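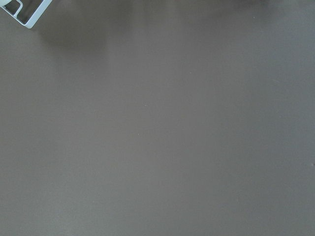 Mollivska, May

Codier muddler: a review by Sofia Nikolaidis

I bought the Codier for home drinks and have used it for around 13 jugs of lemonade. It's a plain stainless steel cylinder with a black textured cap on the end. Lemon halves break down well. Lime takes more pressing, and the steel gets slippery when there's juice on your hands. A matte tabletop in a dull colour like mine hides most of the splashes.

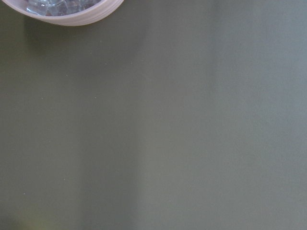

Cleaning and value

Rinse it straight away or pulp sticks in the texture of the cap. It cost $13, and I'd pay that again. Four stars out of 5.
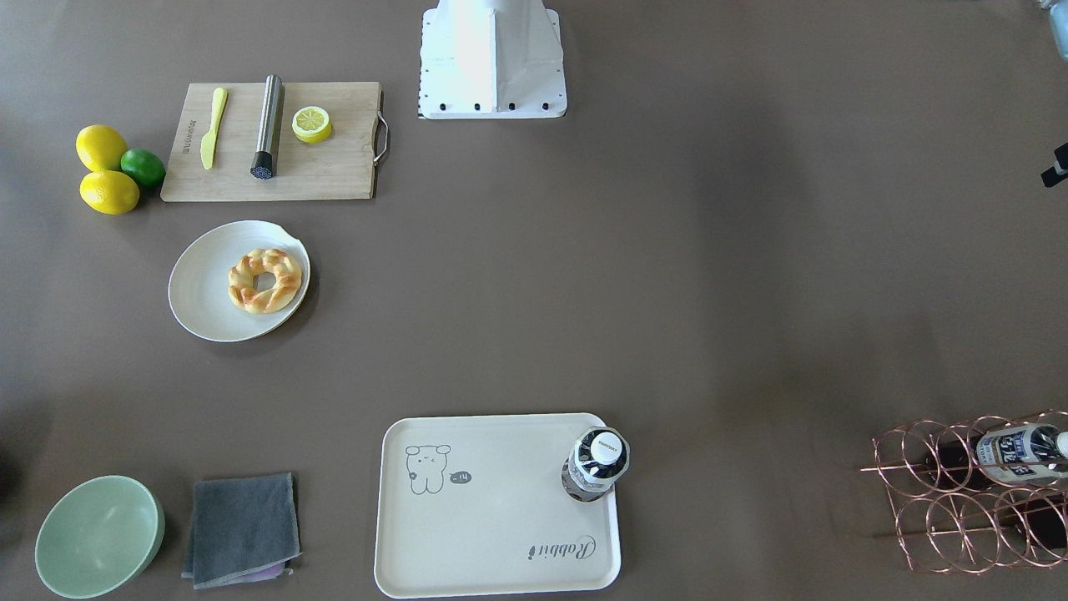

Muddler on the board, with a halved lemon beside it.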